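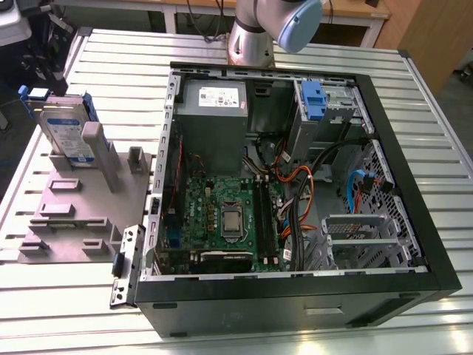
Buenaventura, April 20, 2023

7 min read

4.2 Layout of the cases

The 62 desktop computers in the sample came from two sources, the Grandbridge office clearance and the Zavano returns store. All were towers. Each was laid on its side on the slatted worktable with the side panel taken off and the inside facing up, and it stayed in that position while the record sheet was filled in. The slats let dust and dropped screws fall through to a tray, which was emptied between cases.

We divided the inside of a case into four zones: power supply, main board, drives and cables. The zones are not equally easy to reach. With the tower lying down, the power supply is close to one end and its label can usually be read without moving anything. The main board takes up most of the floor of the case. Once the cooler is off, the processor is in plain view in its socket and the memory slots beside it can be checked at the same time. We recorded the processor and the memory as separate parts even when one of them was missing.

The drive zone took the longest to record. Older cases in the sample had drives held by four screws, two on each side, and the far pair could only be reached after the front cover was off. In 18 cases the drives sat in plastic caddies with a tab or handle, and no screwdriver was needed. Mylene Sarmiento timed this step separately. With a caddy, the drive was out in under 60 seconds in every case where the connectors had already been unplugged. Where they had not, the time depended mostly on the cables.

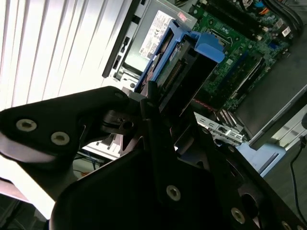
Figure 3. Hard disk drive in a blue plastic caddy, with its circuit board and connector exposed. The main board is to the right.

The colour of the plastic parts was useful. On several makes the parts meant to be moved by hand are blue, and the person recording could find the release points from the colour alone. Black or grey latches were missed more often, and in three cases a latch was broken by pulling on the wrong side. These are marked as damaged in the parts list and were left out of the resale totals.

4.3 Cables

Cables were first treated as a single part and later split into power and data. The change was suggested by Rogelio Tan after the first week, when it became clear that the power bundle was in the way of other parts far more often than the data cables were. In a typical layout the bundle crosses the middle of the case between the drive cage and the board. We noted where each bundle crossed and whether it had been tied back. 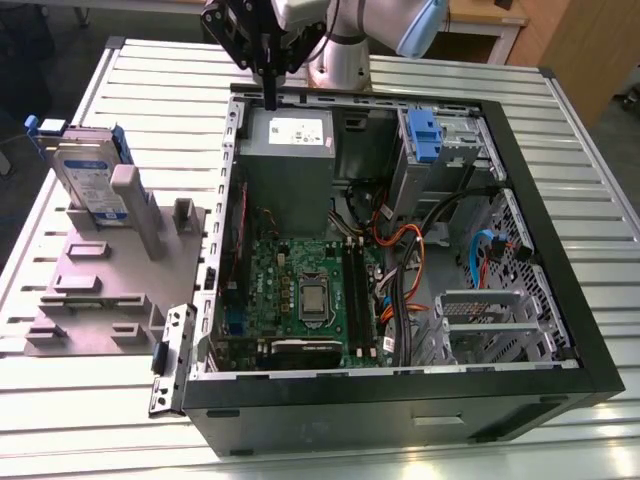
Figure 4. Open case on the worktable. Orange, red and black wires run through the middle of the case below the drive cage; a light blue SATA cable lies near the perforated side wall.

A total of 745 parts were entered for the full sample. Graphics cards were entered under the main board zone, as they lie across the board and have to come out before it can be lifted. The lower drive bays were entered only where they held a drive. Part names follow the Skusance list, with two additions of our own for front covers and blanking plates.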